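3.2 Demonstration Collection with Hand-Held Grippers

All demonstrations in the Kaimal set were recorded without a robot in the loop. An operator holds one gripper per hand, and each device carries its own camera, mounted so that the two fingers enter the view from below.

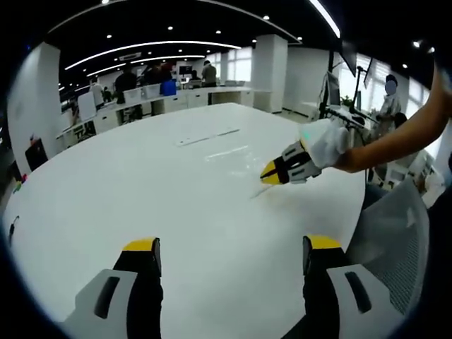 Figure 2. View from the camera of one hand-held gripper during tabletop collection. The second gripper enters from the right, its yellow jaw tip pointing toward the center of the table. A thin clear stick lies just below that tip.

3.3 Recording Protocol

We collected 300 episodes at the Sulik site over 2 weeks in May. Each episode starts with both grippers open and held above the work surface, and ends when the operator presses the stop pedal. Operators were told to work at a natural speed but to avoid fast wrist rotation, which degrades the pose estimate. Episodes in which tracking was lost on either device were removed before training and are not included in the total.

The space was not cleared for recording. As Figure 2 shows, the background includes desks, a monitor stand, windows and several people. We kept this variation in the training data on purpose. A policy that only sees a plain backdrop tends to tie its actions to static cues near the rim of the table, and this failure was clear in our early trials with the Drirnia baseline. Glare on the glossy tabletop was also left uncorrected.

3.4 Action Labels and Synchronization

Finger opening is measured from the jaw tips. Both tips are yellow, so a fixed color threshold followed by a line fit gives a usable width in most images. When a tip is hidden by an object or by the other gripper, the width is interpolated from neighboring images -- gaps longer than half a second are flagged and masked in the loss.

The 2 video streams are aligned by a shared clock pulse at the start of each episode. Relative pose between the grippers is computed after alignment and stored with each action. We found this term to matter most for thin, transparent parts, where the object itself gives little visual signal and the policy must rely on where the other hand is.

Of the retained episodes, 80 were held out for validation. The split was made by session, so that no session contributes to both sets. Training used the Flivance encoder with its weights frozen for the first stage and released for the second; the learning rate schedule is given in Section 4.1.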